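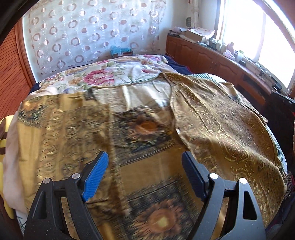
7th August

Drift dummy work, second day with the new ballast. Writing this in the evening while the numbers are still fresh, so please excuse the order.

We put dummy 4 into the water at the Rullton slipway at low tide and let it go with the current toward Cumwood. The purpose is still the same: the search teams need a better leeway value for a person in the water without a life jacket, because the table they use now was made for a person who wears one. Nermina Đorđević was in the boat with the handheld GPS, I stayed on the shore with the radio and the wind meter.

Ballast is now 6 lead plates in the legs and none in the chest. With this the dummy floats lower and the head stays at the surface for most of the time. Yesterday it was rolling on its side after each bigger wave. Today I saw it roll only when the ferry passed, and it came back by itself.

Track length from release to pickup: 698 m. The water drifter that we released together with it went a bit less far and more to the north. So the wind is pushing the dummy even when it sits so low, more than I expected. I don't want to write a percentage here before I have corrected the wind to the standard height. The meter was on the short pole again.

Problems:

The GPS logger in the neck pocket stopped in the middle of the run. The file has a hole and then continues. Nermina thinks it is the antenna going under water, I think it is the battery contact, the one we already repaired in December. We agreed that she opens it tomorrow and we look together before anybody solders something.

The radio channel was shared with the harbor office and two times I had to wait with the position call. Ask Atanasov for another channel. He answers faster by phone than by mail.

The left shoulder seam of the dummy is opening. I closed it with the gray tape, which holds in salt water for one run and not for two. Needs real sewing with the thick thread.

To compare with the model: Lesover ran the same start point last night with the forecast wind, and his search box did contain our pickup point, but in the corner. If this was a real case, the boats would start from the center and reach that corner late. I would like him to run it again with the measured wind and with the release time corrected, as I gave him the planned time and we were late from the slipway.

For the next run:
Long pole for the wind meter.
Second logger in the chest, taped, in a double bag.
Release in the channel and not from the slipway, the eddy behind the wall keeps the dummy for too long.
Bring the 900 ml bottle of fresh water for rinsing the connectors, it was left in the van.

Raw tracks are in the shared folder under today's run. The file with "old" in the name is the wrong one, I will delete it when Nermina has copied her notes out of it.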